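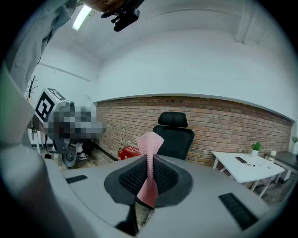 White ceiling, bright light, wooden floor: the upstairs room at Brellwood.

The Upstairs Room
Brellwood photo gallery, posted 5 January 2025 by Ecaterina Nedelcu

Happy New Year, everyone! The upstairs room is open, it has been in use all week, and I'm so pleased with it that it gets a gallery page of its own before the rest of the building does. If you knew this floor in September you'll remember the brown walls, the carpet with the burn mark by the radiator, and the smell of that carpet on a warm day. All gone!

The white
Rania El-Sayed picked the paint, and she was right to be stubborn about it. I wanted cream. We put test patches of both next to the door and lived with them for a week, and the cream looked tired by Wednesday. So the upper walls are white, the ceiling is white, and the beam went white too (my favorite decision of the whole project, I had been ready to leave it dark). It took two coats on the walls and a third on the ceiling, where the old color kept coming through in one corner like a tea stain.

The light
It's a plain rectangular fluorescent fixture up on the ceiling, and wow, does it do its job. Against all that white it seems to reach everywhere. We talked for ages about hanging lamps, something softer and prettier, and then Rania did an evening of mending up there and came down saying she could see every stitch. That settled the lamps.

The floor
Under the carpet there was wood! We had been told to expect concrete, so there was actual shouting when the first corner came up. The Văduva brothers' shop lent us a sander for the weekend, and I pulled 300 carpet staples with a pair of pliers and a butter knife. I counted them into a jam jar, and the jar now lives on my desk downstairs. There are still a few darker boards near the door that I've decided I love.

The chairs
Black ones, from the Ornov office clearance. They look terrific with the white, and they're comfortable enough for a whole afternoon, which I can't say for the folding ones they replaced. If you find one with a squeaky back, please tell me which, so I can get at it with the oil can.

What people wear up there
Shirt sleeves and sneakers, mostly. The room warms up nicely once a few people are in it, and you'll want something on your feet that's easy to stand around in. Coats go on the hooks at the bottom of the stairs.

The older pictures
Rania has been sorting the Plulilero album, all 1,976 photos of the building back to when the ground floor was a bakery. There are 2 views of the upstairs room in it, both from the doorway, and the ceiling beam is easy to recognize in each of them. I'll put those up as soon as she has cleaned the scans.

Next on the list is the stair rail, then the landing window that sticks. If you have photos of the room from before the carpet, bring them by or leave them at the front desk with your name on the back. I'd love to see them!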